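Last updated: November 11, 2000

ok so a thread, as promised, on what I've learned from sticking electrodes on tomato plants in my spare bedroom. grab a drink, I ramble

first off thank you to Zodwa Modise for lending me her old Feltitier amplifier (and for not laughing at my wiring!!)
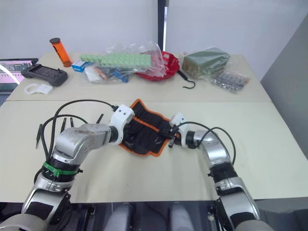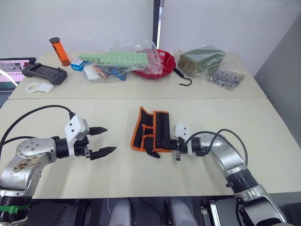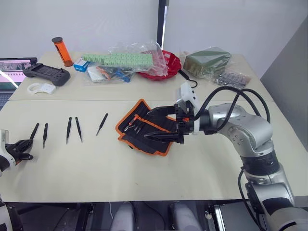
anyway. the thing I wanted to measure was what a leaf does when you water a thirsty plant. I'd read that the signal shows up before the leaf looks any different and I wanted to see that for myself

setup: 2 electrodes, one on the stem near the soil and one up by the third leaf, plus a reference in the pot. conductive gel on both. the gel dries out way faster than you'd think so check it every morning

my first week of data was garbage. big beautiful waves, I was so excited, I showed everybody... and it was the fridge. the FRIDGE. every time the compressor kicked on my tomato had feelings

Damilola Eze told me to move everything to the other side of the house and run it off a battery. Did that, and the line went so flat I thought I'd killed something

then I left the plant dry for 7 days and gave it 400 ml of tap water, and there it was, a slow dip and then a climb back up. I sat on the carpet and watched the whole thing like it was a ball game

I've repeated it 10 times since January. most of them look alike, a couple look like nothing at all, and one goes the wrong way. I have no idea why on that last one. same pot, same window, same brand of gel

a few of you asked about the logger. it's a Potgieter, bought used, and the software is clunky but it does save plain text files, so I can live with it. If you're buying new, ask around first, I haven't tried the Bostora one

also please write down when you open the curtains. light changes show up too and I lost a whole weekend of recordings to not knowing whether it was me or the sun

next up is basil. I want to know if a soft little stem will even hold an electrode without sulking. Zodwa says try a thinner wire and less tape

if anyone has done this with a cactus, tell me how you got through the skin! mine's sitting here waiting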